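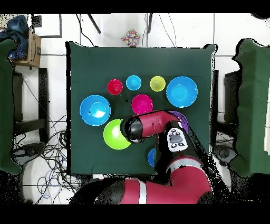 What was the Bernby light? It was a pale glow that people saw over the marsh road outside Bernby, low to the ground, mostly on damp spring nights, and it has never been explained in a way that satisfied everyone who saw it.

I grew up 3 miles from that road. Most of what I know came from hearing grown-ups talk at the feed store, and later from the library in Jadley, which keeps the old local papers in bound volumes. I went back there this April and spent two afternoons reading. I should have brought a sweater.

The first report I could find is a short item near the bottom of a page, under a notice about a lost heifer. A couple driving home saw a light "the size of a washtub" keep pace with their car along the ditch, then go out at the culvert. After that the paper ran ten more letters on the subject. Two of them mention a sound, a kind of low hum. The others say it was completely quiet. The colors don't match either. I have seen it called white, green and "like weak tea."

There are the usual explanations. Marsh gas is the one my science teacher gave us. Headlights are the one I lean toward, at least for the later sightings. The highway comes over the ridge at Miranda, and from the marsh road you can see cars on the downgrade if the air is clear. On a foggy night the beams might spread out and look a lot closer than they are. I parked by the culvert for two hours on this trip and watched headlights come over the ridge. They did look odd – they seemed to hang there and then slide off to the left. They did not keep pace with anything, and I never mistook them for something in the ditch.

The highway wasn't there for the first report, though. The road over the ridge was gravel then and hardly anyone used it at night. That is the part I keep getting stuck on.

I also looked for the Bastonine story, the one where the light is supposed to be a lantern carried by a quarry worker who walked home across the marsh and never got there. Bastonine was the stone company, and it did run a quarry north of town. I found its ads and one article about a broken derrick. I didn't find any missing worker. The lantern doesn't show up in print until years after the first sightings, in a Halloween piece, and I suspect the writer made it up or got it from someone who did.

I saw something myself once, when I was ten, from the back seat. It was a smear of light beyond the fence posts and it lasted maybe as long as it takes to read this sentence. My mother didn't see it. I wouldn't call it evidence, but I did sleep with the hall light on until school let out.

The Jadley library is missing one volume, which covers the second spring of the sightings. The desk thought it might have gone out for rebinding. I left my number and will post again if it comes back.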